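Kallberg blind motor, for roller blinds with a beaded chain
Ukgate stock number 2277

I've been selling bits and bobs for the home at Ukgate for long enough to be wary of anything with "smart" on the box, but I do like this one. It's a small motor that sits on the wall beside your existing roller blind and pulls the chain for you. You keep the blind you've got, you keep the brackets you've got, and you don't need an electrician.

I fitted one on my own kitchen window in January, mostly to see what customers would be ringing me up about, and then I bought a second for upstairs (staff discount, I'll admit). Setting up is a matter of screwing the plate to the wall, looping the chain over the cog and telling the motor where the top and bottom are. You do that last part with the button on the front: run the blind down, hold the button until it beeps, run it up, hold it again. If you get it wrong just start over, it doesn't sulk.

You can use it with no phone at all if you like. The button does up, down and stop, and that's plenty for a lot of people. If you want timers you'll need the free Zirnari app, and if you want to work it while you're out of the house you'll need the Nimri hub as well, sold separately. One hub looks after 11 motors, so unless you live in a lighthouse you'll only want the one!

What's in the box
Motor, wall plate, charging lead, 2 cogs for different sizes of chain, screws and plugs, paper instructions. Please try both cogs before you write to me saying it slips. I say that with love, but it's nearly always the cog.

Will it fit my blind?
It will if the chain is one continuous loop of beads, plastic or metal. It won't work with cords, with spring blinds or with Venetian slats. Very wide blackout blinds can be heavy, so if yours takes a real tug to get moving by hand, message me first with the width and I'll tell you what I think.

How noisy is it?
About like an electric toothbrush in the next room, to my ears. There's a slow setting in the app that's a good bit quieter and I'd use that one in bedrooms.

Charging
It charges in place, the lead reaches up from below. Mine's still going on its first charge, but I only use it morning and night.

Delivery and returns
Free delivery on the motor. You've got 29 days to send it back, and I don't mind if you've opened it or put it up, so long as all the parts come back with it. Nothing goes out on a Sunday. 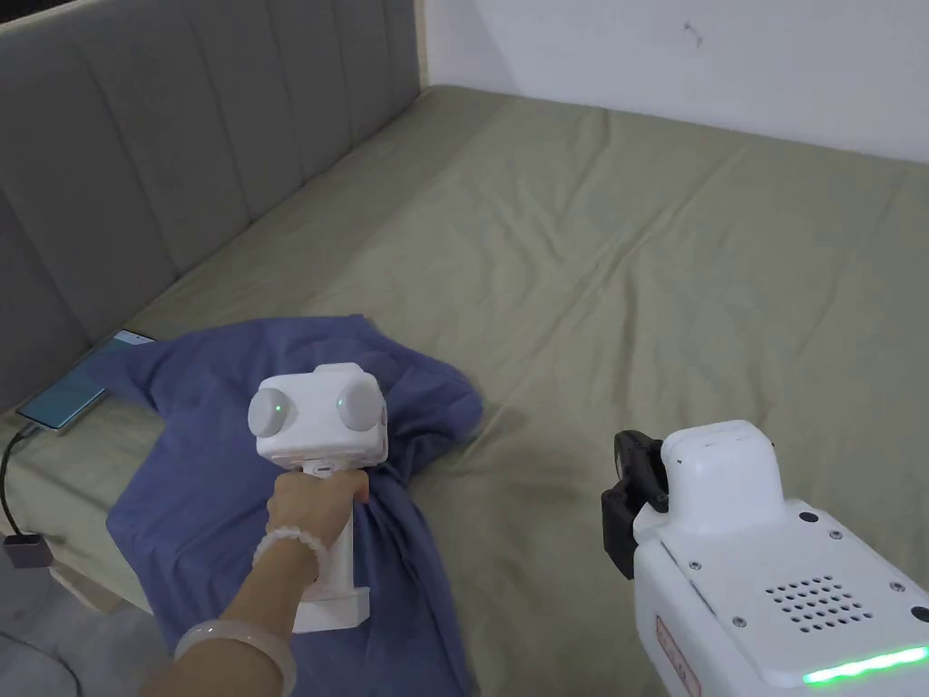 The timer is the bit I'd miss most if I had to give mine up. You pick a time and which days, and the blind goes up by itself, with a separate setting for weekends if you're a lie-in sort of household. It's stored in the motor, so once it's set your phone can be left face up on the sheet just below the headboard, screen lit or not, and the blind will carry on without it. Switching phones doesn't wipe it either, you just sign in to Zirnari again and your times are there to change.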